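Home Projects Reports Team Contact

Segmenting Two-Handed Tasks for the Clastura Planner
Student project report, fall term

1. Goal

Clastura is our task planner. It takes a labeled recording of a person doing a job by hand and builds a step graph a two-arm robot can follow. Until September the labels were typed in manually, and one clip could take an hour. We wanted software that proposes the step boundaries and leaves only corrections to a person.

2. Data

We used 24 head-view clips of one job, refilling tape dispenser supplies at a work table in a warehouse. We kept 16 for training and the rest for testing. Each clip was split into steps such as pick up, hold, reorient and insert.

The hardest step to label was the hold. Both hands are on the cartridge, one on the lower part and one pinching the dark middle section, and hand speed drops close to zero. Our first version of the segmenter, Gorketti, read this as a pause and dropped it from the graph.

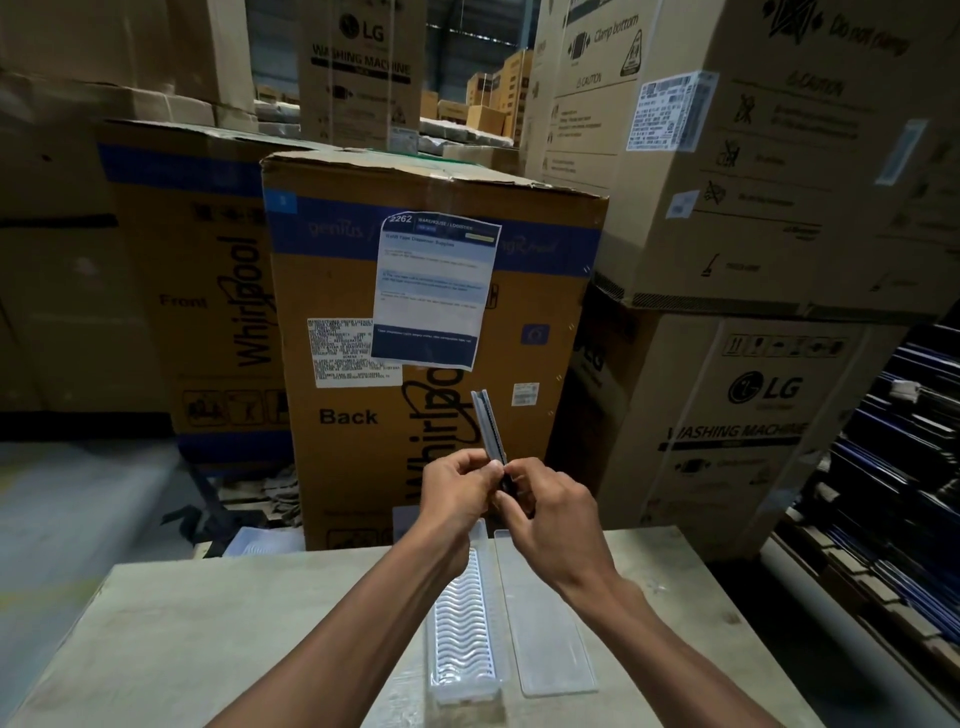
3. Method

Gorketti now uses 3 signals: hand speed, distance between the hands, and whether each hand is touching an object. A low-speed stretch counts as a hold when both contact flags stay on. The background gave us trouble too. Printed text and logos on the cartons pulled the feature tracker away from the hands, so we masked everything past the far edge of the table.

4. Results

On the test clips, almost 100 percent of the holds were kept. Boundaries for reorient were still late, mostly when one hand covered the other. Clear plastic parts were often missed by the contact check — the tray and the lid were the worst.

5. Remaining work

The export to Flaltora, our simulator, writes hand positions but no grip force. Contact thresholds are still set by hand in the config file and should move to the Segers calibration script.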